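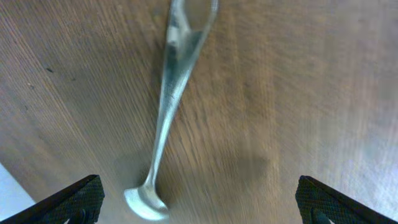
Questions about teaching sessions

What do I do in a teaching session?
You guide the robot through one small job, for example picking up a spoon from the table and putting it in a tray. Each full try is saved as one demonstration. At Fernora we ask every new teacher to start with the spoon task.

Should I move the arm by hand or use the remote handle?
Both ways are possible. By hand is easier on the first day, but your fingers can come in front of the wrist camera. With the remote handle (we use the Gruvance model) you sit at the desk and watch the wrist view on the screen. Most teachers change to the handle after their first 40 demonstrations.

How wide should the gripper be before I go down?
Wide open. Spoons are thin and it is tempting to close early, but then one finger may push the spoon away. Bring the spoon between the two fingers first, then go down, then close.

Does the spoon have to be exactly in the middle?
No. If it is a little closer to one finger, continue. We want the robot to see such cases also.

My wrist view is blurred. Is the demonstration lost?
Usually not. Some blur comes when the arm moves fast, and a shiny spoon handle shows it strongly. Please slow down for the last part before the grasp. If you can't see where the bowl of the spoon is, stop and begin again.

What about strong light on the table?
Leave the blinds as they are. The robot at our Condgate site must work in bright light too.

I dropped the spoon. Do I delete the try?
Keep it and press the "failed" button. Delete only if the arm hit something or you pressed record by mistake.

How many demonstrations do you need?
For the spoon task the target is 217. One teacher does not have to make them all - 53 is a good number for one day, with breaks.

Where do my recordings go?
They are stored in the Juška folder on the lab computer. Please wait 2 minutes after the last try before you switch off the screen, the copying needs this time.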